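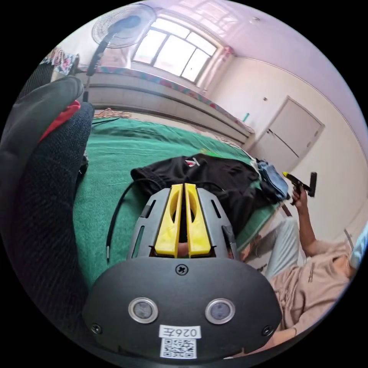 Gripper trial, September update
2 min read

Hi Begoña,

Good month! We're 209 clips into the 300 I promised you, and I'm feeling fine about the rest. Duangjai and I have mostly been doing the bed work, clothes on the green blanket, with a hand-held gripper each.

The yellow fingers are my favorite so far. They're slim, so they get under a folded edge nicely, though denim is still a pain (thick seams, lots of slipping). I tried the Tallina pads for 12 clips and gave up, too bulky for T-shirts. Duangjai likes them better than I do, so she's giving them another go Thursday.

One gripe: my wrist gets tired on long runs, and the cable keeps finding my sleeve. Could we put $439 of the travel money toward a lighter handle from Zabala? I'd love to order it before we start on towels.

Related updates
Sonholm arm: first week
Picking a controller for Asness
Finger pads, round one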